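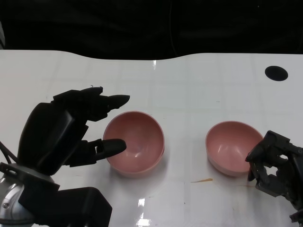

PINK BOWLS FIRST: LOVIK TABLEWARE GOES ON SALE IN MAY

News > Press > Tableware

CLUSTTHORPE, 3/7/24. Clesance is bringing out a new line of everyday bowls under the Lovik name. Pink to start with. Two more colors later in the year, names still being argued over. The first run is 800 bowls and orders from stores are open as of this morning.

Short version for anyone on deadline: one bowl, one size, one color at launch, $13 each. Sold singly, no boxed set. On shelves in May.

What it's for

Breakfast, mostly. Also soup, rice, chopped fruit, the half an onion you're not done with. Clesance has sold serving dishes for years and kept getting the same request from shops, which was for something smaller that people would leave out on the table and use again at lunch. The Lovik bowl is the answer to that. It sits next to a plate without crowding it. Two of them side by side take up little enough room for a small kitchen table.

"We had a drawing of a lid, a drawing of a handle, a drawing of a saucer," said Sekar Menon, who runs the tableware side at Clesance. "All gone. People told us they wanted a bowl. I had one on my desk for months with paperclips in it, then cereal, then paperclips again. Washed in between, please print that."

The color

Pink was picked over a gray and a green. The test was simple. Samples put out on a white table with a black backdrop behind, then moved to a regular kitchen, then back again. The gray got lost. The green had its fans in the office and may come back. Pink looked right both times and the store buyers who came in went for it before anyone had told them the price.

The white table with the faint square grid in the launch picture is our own, from the Clustthorpe workroom. Several people have asked already. It is not for sale. The large squares do come in handy for lining things up when you're laying out place settings, and Clesance will be using the same top for the rest of the Lovik pictures so that everything matches.

Lü placemats

Going out at the same time: Lü, a plain woven placemat made to go under the bowls. Sold seperately. White or black. Lü was meant to be a fall product but the mats came in early, so in they go. Each one has space for a bowl and a plate, or for a bowl and a mug if you don't mind a tight fit. Spot clean only, not the washing machine. Prices for Lü will follow in a second notice.

Care and returns

Warm water, dish soap, soft sponge. No scouring pads on the inside. Bowls stack, but put a sheet of paper towel between them for storage if they're going away for a long time. Any bowl that arrives chipped will be replaced, no need to mail the old one back, a snapshot of the damage is enough. Stores should report breakages per carton and not one at a time.

For stores

Minimum order is 3 cartons. Mixed cartons wont be possible until the second color is ready. Shelf cards and a small counter sign come with the first shipment at no charge. Stores that already carry Clesance serving dishes can add Lovik to their current account, new stores need to fill out the short form first. Orders will be packed in the sequence they come in. If the first run sells out, the next one is planned for late summer and anyone left waiting goes to the top of that list.

Display suggestion from Menon, take it or leave it: "Low and spread out. Don't build a tower. Put a couple on a white surface, give them room, let people pick one up."

Samples and pictures

One sample bowl per publication, on request, while they last. Please say if you need it back-dated for a gift guide or a spring table feature so the right sheet goes in the package. Larger versions of the picture can be sent the same day.

Press contact: Sekar Menon, Clesance, Suite 712, Clustthorpe. Interviews by phone, mornings are best. Color swatches for the two later bowls not available yet, please don't ask before May.

Ends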